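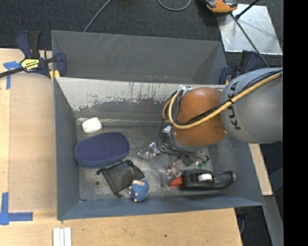 Front bin, left half: white box, dark blue case, black drawstring pouch.

June 12, 2019

Spent most of the morning with the two gray metal bins, which I have been meaning to write up for ages, so forgive me if I go on a bit. The front one has had a hard life. The coating on the rear inner wall is worn in its upper part, with ragged dark scrapes below, and the floor is scuffed down to bare metal with those cloudy patches that catch the light. The one behind it has thin pale scratches on its sloping wall, and I would like to keep it from going the same way.

I asked Pritalwood what they charge for recoating and they said 55 dollars a bin, with a wait until August. Tempting! But we would only scrape them up again, so I am leaning toward a thin liner for the floor. Hashemi sells a soft gray sheet that cuts with ordinary scissors, and there is a 60 cm offcut in the bottom drawer (please don't use it for anything else until I have tried it). The sloping walls make the template fiddly, so I am going to do it in newspaper first, the way my mother cut shelf paper. If we do line the floor, the small round hole should stay uncovered. I like being able to get a finger on it when I want to know which way the bin is turned.

Now, the things that go in the bins. I am very fond of the dark blue oval case with the dotted top and have decided it stays in the set. The finely dotted texture gives a nice grip on top and the side is much smoother, so it feels like two different things depending on where you take hold of it. The little white box is fine too, though I want a spare from Ultico before its corners get soft. The black drawstring pouch is the one I keep changing my mind about. It never has the same shape twice, and my notes from the last 7 sessions call it flat, bunched, folded and once just "sulking." From now on let's write down whether it is lying flat and which way it is turned, and leave it at that.

To do: newspaper template, ask Ultico about the box, and move the labels over to the Gomano sheet, where we have room for 100 lines and have used hardly any. I also still owe the light wooden tabletop a proper wipe with the good oil, but that can wait until the bins are off it.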